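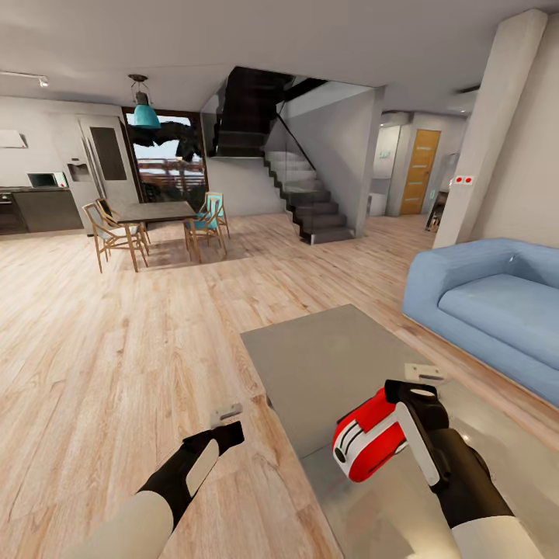
Kuo-hua Chien wrote:
Meters until 9 at night is where they lost me. I could live with the app. I could live with the color of the signs, even. But if I drive downtown for a plate of noodles at 7:30 I don't want to be doing math over dessert.

laka_street_lurker wrote:
You're going to be doing math either way, Kuo-hua, have you seen what dessert costs down there now.

For anyone who skipped the first few pages: the council vote is on replacing the coin meters on Laka Street, Usmani Avenue and the blocks behind the old bank with Drivora, pay by phone, 972 spaces total. Hours go from 6 p.m. to 9 p.m. First half hour free if you register a plate. It was supposed to be voted on in April and then got bumped because the contract had the wrong street names in an attachment. Confidence inspiring!

Tsz-kin Poon wrote:
The wrong street names were in the map legend, and staff caught it. I was at the meeting. People keep bringing this up like the whole deal was written on a napkin.

I'm for it, for the record. I work on Usmani and the spaces out front are full by 7 in the morning. They're full of us. Employees. We all park there, run out at lunch to feed the meter, and then complain that customers can't find a spot. I include myself. If the price goes up and it makes me use the garage like a grown adult, fine.

meterminder wrote:
Garage elevator's been broken since before I had gray hair, so bring good shoes.

Tsz-kin Poon wrote:
It's three flights. You'll live.

meterminder wrote:
My mother won't climb it, and she's the one with money to spend downtown. She's 80-something and pays for everything in quarters out of a pill bottle. What does she do under this plan? Serious question. The flyer says "a range of convenient options" and then lists one option.

Vy Đàm wrote:
There's a phone number you can call and pay by voice with a card. It's on page 4 of the staff report, which I read so you don't have to. There will also be pay stations that take coins, but the report says "at key locations" and never names the locations. I emailed to ask. I got back a very nice message thanking me for my interest in downtown.

I've got a shop on Laka, so I suppose I'm the person everybody is arguing on behalf of. Here is where I've landed, and the other merchants can yell at me in person as usual.

Evening hours hurt the restaurants more than they hurt me. I close at six. By then my customers are home in their socks and couldn't care less what the curb costs. But the restaurants are the reason there's anybody on the sidewalk looking in my window in the first place, so if they get hit I get hit a month later. The merchants' petition got 96 signatures and I'd bet most of them hadn't looked at the free half hour, which I think is the best thing in the whole plan. Most people who come in to pick up an order are gone before that's up.

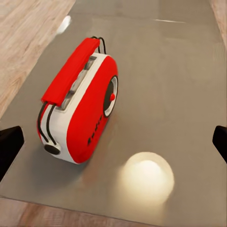

What I don't like is that you only get the half hour if you register your plate with Drivora. So the out-of-towner, the one person we all claim to want, pays from minute one, and the guy who lives four blocks over and could walk gets it free. I said so at the merchants' breakfast and was told it would be "looked at." I'm sure it's being looked at right now, from a great distance.

Kai-wen Chung wrote:
Vy, that part has a fix. Usness did plate registration for one season and dropped it. They let you start a session without an account and still gave everybody the free time. Yes, some people gamed it by restarting. They set it to once per plate per day and the world kept turning.

Tsung-han Mak wrote:
Usness also has a downtown with a movie theater and a reason to go there after dark. I'm tired of being compared to Usness. Every plan we get is "it worked in Usness." So did a candy store, apparently, and ours lasted until the lease came up.

My problem is simpler. Where does the money go? If evening meters paid for lighting on the back blocks and got that elevator running, I'd vote yes and bring cookies. In the report it goes to the general fund, less the vendor's fee. The general fund is where parking money goes to be forgotten.

Tsz-kin Poon wrote:
You can't pin every dollar to a project before you know what comes in.

Tsung-han Mak wrote:
Sure you can. Plenty of towns set it aside by ordinance. Ours just doesn't want to, because then somebody might ask to see the elevator.

Kuo-hua Chien wrote:
I'd trade. Elevator fixed first, then they can have me until 8. Not 9. I have principles and they end at 8.

laka_street_lurker wrote:
Put that on a yard sign.

Has anybody heard whether the enforcement hours match? Last time they changed the meters the stickers said one thing and the tickets said another. I got one at 6:10 in front of a sticker that said 6. Fought it, won, spent more on parking at the courthouse than the ticket was worth.

meterminder wrote:
Report says enforcement "will be aligned." Doesn't say with what.

Vy Đàm wrote:
Update, I called instead of emailing and got a human. The coin stations are planned for the library corner and the bus stop at Usmani. Nothing on Laka at all. So meterminder, your mother would park in front of my shop, walk to the library, pay, walk back, and then shop. I asked if they could add one by the crosswalk and she said public comment is the place for it, two minutes each.

meterminder wrote:
She can talk longer than two minutes on quarters alone. I'll bring her.

Kai-wen Chung wrote:
If you get there early, the spots by the side door of city hall aren't metered. Don't spread it around.

Tsz-kin Poon wrote:
They're in the plan, Kai-wen. Second map.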